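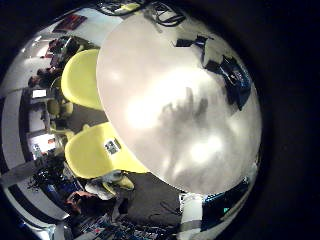 Do round tables make people talk more?
Project report, Misaki Hosoda

Introduction

Our college common room was refitted over the summer and the long benches were replaced with round tables. The leaflet that came with the new furniture said round tables "bring people together" and "get conversation going". I have heard the same claim from teachers, from my aunt before every family wedding, and in more or less every article about offices that I read for this project. Hardly any of them said how they knew. I wanted to see if I could find any sign of it in a place where both kinds of table are in use and where people choose their own seats.

The place I used was Zamonness, a café near the college which has round tables at the front and oblong ones along the back wall. The manager let me sit in the corner with a notebook as long as I bought something.

What other people say

The usual argument is that at a round table everybody can see everybody else and there is no head of the table, so no one is in charge. The first half is fair enough. The second half I am less sure of. In my experience the person in charge of a table is the loudest one, or the one who is paying, and the shape has nothing to do with it.

I read two trade brochures, one from a furniture seller called Joseck and one from a design firm called Esus. Joseck says that round tables "increase interaction" and gives no number. Esus does give a number, but it comes from a survey of its own customers, who had already bought the tables. People who have just spent money on something tend to say they like it. I have not used the Esus figure for this reason.

Method

I visited the café on 12 afternoons in February, starting at two o'clock each time. I only watched groups of three or more, because two people at a table face each other whatever its shape. Once a minute I looked at each group and wrote down a T if anyone was talking to someone else in the group and a Q if not. I did not listen to what was said and I did not write down anything that could identify a person.

In total I made 2,751 of these notes. It sounds like a lot, but many of them are the same people a minute later, so they should not be treated as separate pieces of evidence. My first draft made this mistake and my tutor sent it back.

On 5 of the afternoons I also asked groups, as they were leaving, why they had picked their table. Nine groups agreed to answer.

Results

Groups at the round tables were marked T more often than groups at the oblong ones. The gap was there on most afternoons but it was not large, and on the wettest days, when the café was full and people sat wherever they could, I could not see a gap at all.

Of the nine groups I spoke to, most said they had taken the first table that was free or the one nearest the window. A couple said they wanted a round one "so we can all chat". The only group to mention the oblong tables wanted the plug sockets on the back wall, and were working on laptops when I watched them.

Discussion

The simple reading is that the leaflet was right. I don't think my results show that. The people with work to do went to the back, where the sockets are, and the people who came to chat stayed at the front. If you put the sockets at the front I would expect the quiet groups to follow them, round tables or no round tables. The wet days point the same way, although there were too few of them to lean on.

There is also the music. The speaker is above the back wall, and I know from sitting under it that you have to raise your voice. I should have measured this and did not think of it until the second week.

A better test would be to swap the tables over halfway through and leave everything else alone. I asked the manager and she said no, quite reasonably. I then asked at Moon, the smaller café by the station, but all its tables are square.

Talking is also not the same thing as getting on. One of the groups I marked T nearly all afternoon was having an argument.

What I would change

I would have a second person making notes without knowing what the project was about. I knew what I was looking for and I was already doubtful, so when it was hard to tell if somebody was talking or just chewing, I may have leaned towards Q. I would also write down the size of each group properly. I have it for the later visits only, and that is why there is no table of results by group size in this report.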